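Why Do Sports Shirts Feel So Light?
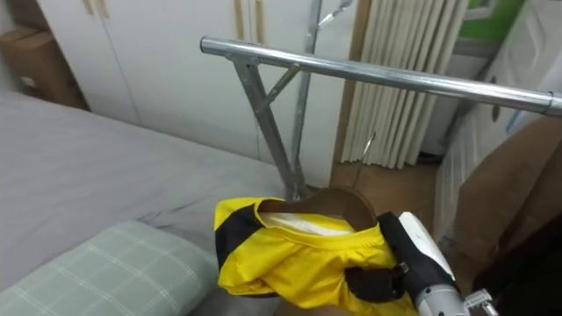
A yellow and black shirt with a shiny surface. Look for the white label inside the neck.

If you play soccer or run at school, your shirt is probably made of polyester. Polyester is a kind of plastic. It starts as small chips, which are melted and pushed through tiny holes, a bit like water through a shower head. The thin streams cool and turn into long threads.

Cotton is different. It grows on a plant, and its fibers soak up water. When you sweat in a cotton T-shirt, the water stays in the cloth and the shirt gets heavy. Polyester soaks up very little. Sweat spreads out across the threads and dries into the air.

At the mill in Dradbridge, one knitting machine can make up to 70 shirt lengths of cloth in a day. The cloth is knitted, so it is made of loops - that is why it stretches when you pull it.

What does the label tell you?

Most clothes have a label sewn inside. It usually says what the cloth is made of, where it was made and how to wash it. A drawing of a tub means you can wash it. A number in the tub is the hottest the water should be. A drawing of an iron with 2 dots means medium heat, up to 300 degrees Fahrenheit on many irons.

Try it yourself

Wet an old cotton sock and an old polyester sock. Hang them side by side and check them every hour. Which one dries first?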